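Noémi Jakab
Project report, Wilczyńska Lab, Clullholm
December 31, 2018

# Where should the camera go? Wrist versus side view for putting parts into a PC

My project was supposed to be about grippers. If you read the proposal I handed in back in June, it says I would compare finger shapes for picking up computer parts, and there's even a nice table with the finger shapes in it. I did get as far as trying two sets of fingers (they're in the section near the end), but by then I'd noticed that most of my failures were down to the arm being in slightly the wrong place, and no finger shape was going to fix that. So I asked to change the question, and got a yes, and the report is now mostly about cameras.

The question I ended up with: if you only get one camera for fitting parts into a desktop PC, do you want it on the wrist or do you want it standing still beside the table?

## The set-up

The arm is the lab's usual one and I didn't change anything on it. On the end is a Lokamura two-finger gripper, and the whole lot is driven by the Famillow controller, which I'd never touched before this term and now know far too well. The PC tower lies on its side on the slatted table with its side panel off, and the parts wait next to it in a plastic fixture with a slot for each one. I liked the fixture a lot. Before we had it I was laying parts flat on the table, and a memory stick lying flat is horrible to pick up with two fingers!

There were four jobs:

- memory stick from fixture to memory slot
- processor from fixture to socket
- expansion card from fixture to expansion slot
- hard drive, in its caddy, from fixture to drive bay

Each job got 14 attempts with the wrist camera doing the looking and 14 with the side camera. Same lights, same fixture, same starting pose for the arm. Between attempts I nudged the tower a little so the arm couldn't simply replay the last move. (I nudged it by hand, so I can't claim it was random. I tried to be fair about it, but if you told me I nudged it less when I was tired I couldn't prove you wrong.)

For each attempt I wrote down one of three things: in, nearly, or no. "In" means the part ended up where it should be without me touching it. "Nearly" means it was at the mouth of the slot or sitting on the socket crooked. "No" covers everything else, including the time the hard drive went back into the fixture upside down, which I still can't explain.

## Teaching it what to look for

Both cameras fed the same little detector, which had to find the socket, the slots and the fingertips. I labelled the pictures for it myself, 2647 of them, and threw out 284 afterwards. The ones I threw out were mostly blurred from the arm moving, plus a batch where I'd labelled the expansion slots as memory slots. I found that batch because the arm very confidently tried to put a memory stick into the wrong bit of the board, and I spent a whole afternoon blaming the controller.

If I did it again I would label fewer pictures and choose them better. A lot of mine are nearly the same picture, taken while the arm was waiting, and I don't think the detector learned anything from seeing it wait.

## What each camera gives you

I expected the wrist view to win everything. It's close, it moves with the hand, and the board fills up a good part of the picture, so the socket is big and easy to find. The side view has to cover the tower, the fixture and the arm all together, which leaves rather few pixels for a socket.
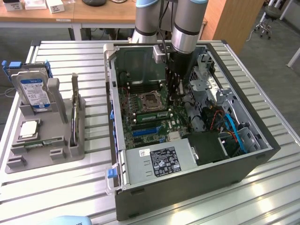
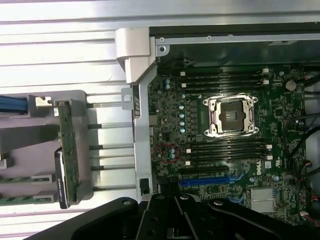

*Side camera first, wrist camera second. The tower is open and the processor socket is empty in both.*

The trouble with the wrist view is the last bit of the move. You get a lovely look at the board, and then the gripper and whatever it's carrying come between the camera and the place you want to put it. With the memory stick the detector would lose the slot shortly before contact, and from there the arm was working from where it last saw it. If that last look was good, fine. If the light caught the board oddly in that one picture, you got a "nearly".

The side camera doesn't have that problem in the same way, as the arm comes down from above and the camera can watch both the fingers and the case. What it's bad at is judging depth along its own line of sight. I could see by eye that a part was lined up, go round to the other side of the table, and find it was well off. I did this often enough that I started walking round the table before every attempt just out of nerves.

The drive bays were a nuisance for both. They're all grey metal with holes and slots in, and the detector kept finding "slots" there, which is fair enough because they are slots, just not mine.

## How the jobs went

**Memory stick.** Wrist camera was better, though not by as much as I'd hoped. The failures were nearly all "nearly", with the stick at the right slot but tilted. I tried slowing the last part of the move and that helped more than anything I did to the detector.

**Processor.** Wrist camera, easily. The metal frame round the socket is a great thing to look for: it has a clear shape and it doesn't look like anything else on the board. The side camera could find the socket but never got the angle right, and a processor at the wrong angle is a "no" whatever else you did well. I should say that we used a dead processor and a dead board for all of this, and that I did not try to get the arm to work the latch. I opened and closed that by hand.

**Expansion card.** Side camera, which surprised me. The card is tall, so once it's in the fingers it blocks a big piece of the wrist view, while from the side you can watch its lower edge going down towards the slot. This was also the job where I had the most trouble picking the part up, because the card stands edge-on in a narrow slot in the fixture and the fingers have to go either side of it cleanly.

**Hard drive.** Neither, really. I got a few in with each camera and I wouldn't want to say which is better on the strength of that. The drive is heavy for this gripper and it swung slightly when the arm stopped, so by the time it had settled the position was stale. A wait after stopping helped. I added the wait too late to redo the whole set, so I've left those attempts out of the results.

## About the fingers

Since it was in my proposal I'll say what I found. I tried the flat fingers that come with the gripper and a pair I printed with a shallow groove down the middle. The groove was good for holding a memory stick upright and made no difference to the card. It was worse for the processor, where the edge of the package would settle into the groove at a slant, and then you were carrying a slanted processor to a socket that very much wants a straight one. I went back to the flat pair for all the camera attempts so as not to mix the two questions together.

I still think a padded tip would be worth trying on the hard drive. I ran out of time for it.

## Things that went wrong that weren't about cameras

The Famillow controller has a setting for how hard it will push before it gives up. It came set very gently, which is sensible, but memory sticks need a proper shove. My first evening of attempts was all "nearly" and I was quite upset about it until I pushed one of the sticks in with my thumb and realised how much force that takes. I turned the limit up a bit at a time and stayed next to the stop button.

Calibration drifted on the wrist camera. I think the mount was working loose, as it got better when I tightened it and worse again over the following attempts. I recalibrated before each set after that. The attempts from before I noticed have been run again and the old ones are in the appendix with a note.

Loose wires inside the case were the other one. I taped them back twice, then decided that a real PC would have wires in it and stopped taping. The fingers snagged on them now and then, and I counted a snag as a "no".

## What I'd tell the next person

Use the wrist camera if you can only have one, and let it take its last good look from a bit higher up than feels natural. For tall parts, swap to the side. The obvious next step is to use both and hand over from one to the other near the end of the move, and I've left the beginnings of that in the shared folder under `handover_test`. It runs, but it picks the wrong camera if it loses sight of the fingertips, so keep a hand near the stop button.

Please also read the calibration notes before you start. They're short, and the bit about which way round the tower goes on the table will save you an afternoon. The parts fixture lives on the shelf with my name on it and you're welcome to it, just put the processor back in its compartment pads down when you've finished.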